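Polished concrete floors: questions we get asked
Tanoli Flooring Advice
Last checked Tuesday, November 16, 2021

We don't lay floors and we don't sell them. People pay us to look at a room, read the quotes they've been given and tell them which parts to believe. Polished concrete takes up more of our post than anything else, and the same claims come up again and again, so these are our usual answers.

Is polished concrete really "maintenance free"?

No. No floor is, and we would be wary of any firm that puts those words in writing. It needs sweeping, it needs mopping with something mild, and if it has a surface sealer that sealer will wear through along the routes people walk. How soon depends on the house. Ask the firm what it charges to come back and redo the sealer. If the answer is vague, write down that it was vague.

I was told it can't stain. Is that right?

Red wine, lemon juice, vinegar, cooking oil and some bathroom cleaners can all mark it. Acids are the worst because they eat into the surface itself, and wiping the spill up afterwards doesn't bring the shine back. You are left with a dull patch. A good sealer buys you time to find a cloth. We've read brochures that call this "stain proof" on page one and list the things that stain it on the back.

What should it cost?

We don't publish a going rate, as we've never seen one that held up. Two quotes sent to us for the same kitchen this year came in at £110 and £154 a square metre. The cheaper one left out the edges, the crack filling and the sealer. Once those were added it was the dearer of the two. The rate per metre tells you very little until you know what it covers.

Make them list, separately:
grinding
filling cracks and holes
edges and corners
hardener
sealer, by name, with the number of coats
taking away the dust and slurry
a second visit, if there is one

The firm says my existing slab is fine. How would they know?

Often they don't. Lift a corner of whatever is on top and look, in more than one place. Old adhesive, patches of different concrete, pipe channels and filled-in holes will all show once the slab is ground. Some people like that. If you don't, get a test patch done first, somewhere you'd see every day, and be ready to pay for it. A firm that won't do a test patch is asking you to take the risk on its behalf.

Do I need the special cleaner?

We doubt it. The one we're asked about most is Flarnero, which some fitters leave behind with a leaflet saying that using anything else ends the guarantee. The large container was £89 when a reader sent us her receipt. We asked for a list of what it does that a neutral floor soap doesn't and got the leaflet again. If your guarantee does depend on it, keep your receipts, and read the guarantee to see what it would pay for in the first place.

Is it cold?

It feels cold to bare feet in February, yes. Underfloor heating fixes that and works well under concrete, though it's slow to warm up and slow to cool down. You can't turn it on at breakfast and expect much by the time you've finished your toast. "Concrete stores the sun's heat" is true of a room with big south-facing windows and a well insulated slab. We've heard it said in a north-facing basement.

Is it slippery?

When clean and dry, usually no worse than tile. With water or oil on it, it can be bad, and the shinier finishes aren't automatically the worst ones, whatever you've been told. Ask for a slip test result for the finish you're buying, in the wet. A result for a similar floor in someone else's building is of limited use. By an outside door, put down a mat.

What does "high gloss" mean?

Whatever the seller wants it to mean, unless there's a number next to it. Shine can be measured with a meter. It can also come from two quite different places: from grinding the concrete finer and finer, or from a shiny coating rolled on top. The second is quicker and cheaper and scratches like any coating. Both get sold as "polished". Ask which one you're getting, and if they say "a bit of both", ask which bit.

Brochure pictures won't settle it. Most are taken in a new building, facing a wall of glass, on a bright day. Reflections tell you that light is coming in low across the floor. They tell you much less about how flat it is, or how it will look under a ceiling bulb in the evening.

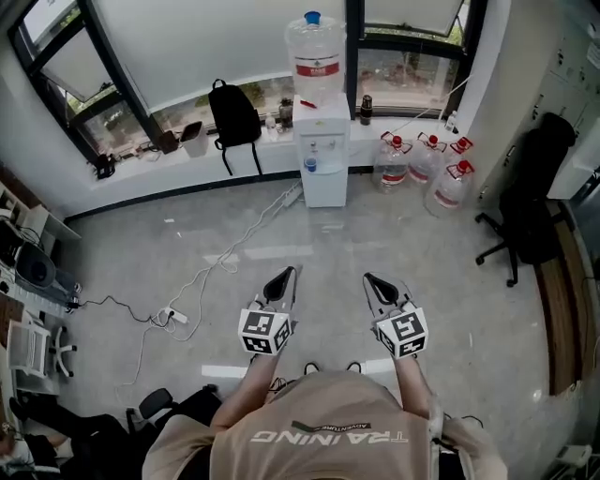 Pale grey polished concrete in an office room. The bright areas are the windows reflecting.

Will it suit a home as well as it suits an office?

Hard to say, and we'd be careful of anyone who finds it easy. Offices tend to have cleaning contracts and people in shoes. Homes have dropped pans, dogs and children with felt pens. Noise is another matter: a hard floor in a room with bare walls will ring, and the usual advice to "add soft furnishings" means buying rugs to cover the floor you've just paid for.

How long does the job take?

The firms say days. Our readers say longer, mostly because of the drying time and the return visit for the sealer, which has a way of slipping. Don't book the kitchen fitters for the morning after. If the concrete is newly poured, it needs weeks before anyone should be grinding it, and "fast setting" mixes deserve a few questions of their own.

Will it crack?

Very probably, somewhere. Hairline cracks are normal and most firms exclude them from the guarantee, in small type. Cuts made in the slab at the right time help to decide where the cracks go. What we object to is the word "character", which turns up only after the crack has.

Is it greener than other floors?

If you already have a slab and simply grind it, you've bought very little new material, and that's a fair point in its favour. If you pour a new one to get the look, you've used a lot of cement. Some sellers use the first argument to sell the second job.

My guarantee is for 9 years. Is that good?

It depends what's in it. Look for who pays for labour, whether wear is covered, whether the sealer is covered, and what happens if the firm closes and opens again under another name. We have seen long guarantees that covered nothing but the concrete ceasing to be concrete.

So would you have one?

Two of us do and one has taken hers up with carpet. It's a decent floor when the slab is good and the price is honest. Get three quotes, have the test patch done, spill some lemon juice on it and leave it overnight.

Can you look at my quote?

Yes, there's a charge, and it's the same whether we tell you to go ahead or not. Send every page, including the terms on the back. We can't give an opinion from a photo of the first page.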